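The woman who washes the shirts

Posted 18 May 2019

I'd been meaning to do this one for ages. Every club I've ever written about has somebody who takes the kit home in a big bag on match day and brings it back clean, and I have never once interviewed them. So when the kit lady at Hjaltested said yes (on condition I left her name out, and came on a washing day so she could get on), I was in the car before she could change her mind!

She does the washing for the juniors and the second team. She offered me tea, pointed at a chair with a pile of shorts on it and told me to shift them. "You can talk while I sort," she said. "I can't sort while I talk, so you'll have to put up with gaps."

The club has 92 shirts in use at the moment, over several age groups, and she knows that number because she marks them off in an exercise book. I asked whether many go missing. "Socks go missing. Shirts go to university," she said, and then had to explain that the older lads keep them when they move away and she finds out in September.

What I really wanted to know about was red and white. Anybody who has washed the two together has a pink story, and hers goes back to her first month, when the club had just bought a set from a shop called Grutard. She put the lot on at 60, whites and all. "They came out the colour of a prawn. They played Galten in them that weekend and lost, and I got the blame for that as well."

These days she washes at 30, inside out, with the shirts done up if they've got buttons, and never with towels. Towels are her great enemy. They shed, she says, and then you're picking bits off red cloth until bedtime, and red shows every last speck.

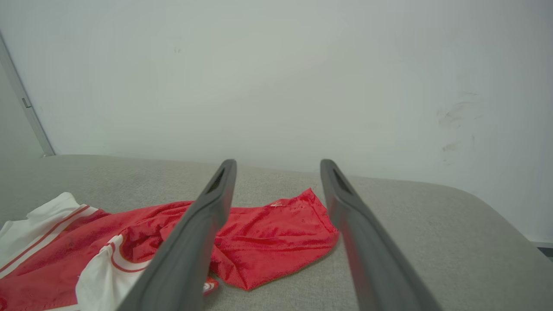

I asked about folding next and got a bit of a look. "You don't fold it until you've found it," she told me. By that she means finding the shoulders. A football shirt is slippery stuff, and if you grab the first corner you see and start from there you end up with a sausage. She puts her hand in and feels for the collar seam, gives the whole thing one good shake, lays it face down and only then thinks about sleeves. Sleeves in, sides in, bottom up to the neck, turn it over. She did one while telling me and I missed it, so she did it again, slower, like you would for a child.

Mine came out wonky. She refolded it without a word.

She won't iron them, by the way. She did once, on a number, and the number stayed on the iron. "It was a seven," she said. "I had a seven on my iron for years, the wrong way round." Creases drop out if you hang the shirt up damp, and if they don't, well, the boys are going to be lying in the mud by ten past.

We got on to stains. Grass gets a dab of washing-up liquid and a soak overnight in cold water. Mud she leaves to dry completely and then brushes off on the back step, and she was very firm with me about that, having heard me say I rinse mine straight away. Blood is cold water and salt. She did try a powder called Cirnance that a neighbour swore by, and says it smelled lovely and did nothing at all.

Does she get paid? She laughed at that. The club gives her 100 kroner a month towards the electric and a seat in the dry for home games, and she says she'd have the seat over the money.

I asked if she ever watches a match and just enjoys it. There was one of her gaps while she matched up two socks. "I watch the slide tackles," she said. "I think, oh, you little so-and-so, that's my evening gone."

Then the machine beeped in the other room and she went off to see to it, and I had another go at folding a shirt.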